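Capítulo 7
Malhas caneladas: estrutura e acabamento

O canelado resulta da alternância de colunas de direito e de avesso. A estrutura confere elasticidade transversal ao tubo e limita o enrolamento do bordo. A notação usada neste capítulo é a de Koubek e Charvát.
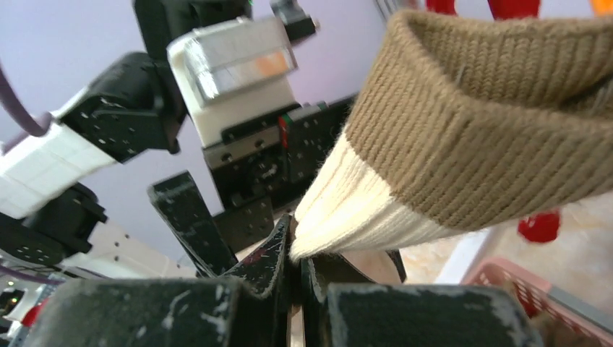

Figura 7.1 Peça tubular em malha canelada: zona castanho-camelo, com a abertura enrolada, e banda branco-creme.

Na secção 7.2 trata-se o canelado 2×2; o cálculo do consumo de fio segue na 7.3. Os valores do ensaio Clativby (294 provetes) constam do quadro 7.1. Pressupõe-se o conhecimento da formação da laçada (capítulo 2).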